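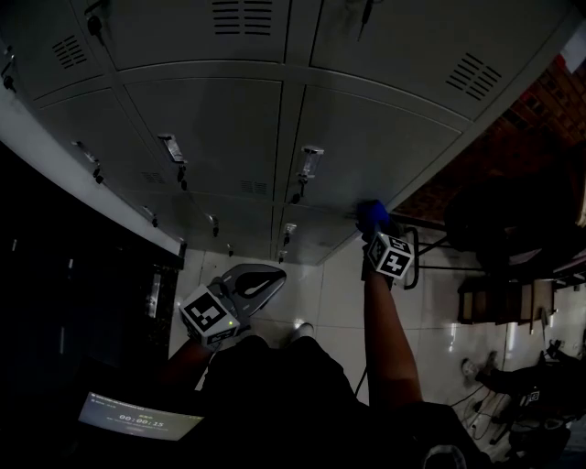 Corkville Masters Swim Club – Members' Forum

Locker rentals and the new key rule

laneline6
Has anyone read the sheet at the front desk? Starting in April we can't keep a locker overnight unless we rent it for the season. I've left my fins and pull buoy in there for two years and never had a problem. Now I'm supposed to haul it all home on the bus.

teltlow_flyer
I read it. Rental is $6 a month, which is less than I spend on coffee before practice. The old way, half the gray lockers had stuff in them that hadn't moved since summer and I was changing out of a bag on the bench.

laneline6
Six dollars isn't the point. We already pay dues and the pool charges us for lane time on top of that.

mudpuppy215
Dues go to the club. The lockers belong to the building. Different pots of money.
Does anyone know if you get to pick which one? I can't do a low one with my knee.

teltlow_flyer
You pick from what's left when you sign up. Go before the 6 a.m. group gets out of the water.

backstroke_only
I'm against it too. The Teltlow pool lets their masters team keep gear in a mesh bin on deck, no charge. We asked for that last year and were told it was a fire code thing.

mudpuppy215
I swam at Teltlow for a winter. Stuff walked out of that bin all the time. I lost a good pair of paddles and a kickboard with my name on it.

backstroke_only
Never lost anything there myself, but OK.

laneline6
What about locks? Do we bring our own or do they hand out keys?

teltlow_flyer
Bring your own for day use. For rentals the desk keeps a spare key, so no combination locks. That part I don't like – I have a combination lock that works fine and now I have to buy another one.

mudpuppy215
Hardware store by the Dedar lot has keyed ones. Get two keys cut while you're there.

laneline6
Fine. I'll rent through the end of the season and see. Still think the club should have asked us first.

backstroke_only
Same. Is the meeting still after the distance set?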